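How to Sort Out a Junk Drawer (and Keep It That Way)
Posted November 4, 2018
Filed under: Home, Small Projects

I love a junk drawer. I really do! Every kitchen I've lived in has had one, and the one in our Dernby apartment was so full that you had to slide a ruler in the gap to push things down before it would open. Last weekend I finally took the whole thing apart, and it was the most fun I've had in the kitchen since we got the waffle iron. If yours has reached the ruler stage, set aside an afternoon and come along.

What you'll need
A clear table or a good stretch of counter
A trash bag and a paper bag for recycling
A damp cloth and a little dish soap
A tape measure
6 small boxes or trays (more on these below)
Masking tape and a pen

Step 1: Measure before you touch anything
Pull the drawer out as far as it goes and measure the inside – width, depth and height. Write the numbers on a strip of masking tape and stick it to the underside of the counter or inside the cabinet door. You'll be so glad of that strip when you're standing in a store holding a tray that looks perfect. Mine is 4 inches deep on the inside, and half of the trays sold as drawer trays are too tall for it.

Step 2: Empty the whole drawer
All of it, onto the table. Don't sort while you're lifting things out. I know it's tempting to rescue the good scissors and put them somewhere safe, but just keep going until you can see the bottom. Take the drawer off its runners if you can and tip the crumbs out over the trash. Wipe it down with the cloth and leave it standing on end to dry.

Step 3: Make heaps
Now the good part. Go quickly and put like with like: writing things, fixing things, things that run on batteries, sewing things, paper, keys. You'll end up with a heap that has no name, and that's fine. Mine had birthday candles, a bag of marbles, gift tags, and a Whitfield Hardware punch card with one hole to go (free paintbrush, here I come).

Anything sharp gets its own spot away from the edge of the table. Razor blades and craft knife blades should stay in their packaging, and if you have kids in the house they shouldn't go back in this drawer at all. Give them a high shelf. Old blades and dead batteries don't belong in the regular trash bag either, so check what your town takes and where.

Step 4: Test and toss
Scribble with every pen. Try every flashlight. Match every key to a lock, and put the mystery keys in an envelope marked May. If you haven't used one by then, out it goes. Takeout menus can go straight in the recycling (I had three from Grilleo, all with the old prices).

Keepsakes are harder. Lucky charms, cords, ribbons, the pretty pouch a present came in – I keep the ones that make me smile and move them to a shelf or a memory box. A working drawer is a rough place for something you're fond of.
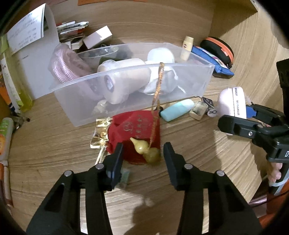
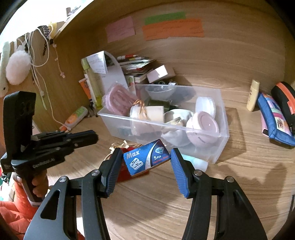

Gourd pendant on a red pouch, then a "Max" razor blade box, also on a red pouch.

Step 5: Box it up
Cut-down cereal boxes work beautifully and cost nothing. Cut each one an inch lower than the drawer and fold the top edge inward so it's stiff. If you'd rather buy, I have two Premeck trays from the thrift store at 50 cents each and they've held up great. Lay the boxes out in the drawer before you fill them, put the one you reach for most at the front, and wedge a folded strip of cardboard in any gap so nothing slides around.

Label the boxes with masking tape. Everyone else in the house will need the labels even if you don't.

Step 6: Keep it going
Once a month, pull out just one box and go through it while the coffee brews. It takes no time at all and you'll usually find something you've been looking for.

My final count, for anyone who likes a number: 363 things came out of that drawer, counting each rubber band. The scissors are back in front, and the ruler now lives in the drawer with the pens.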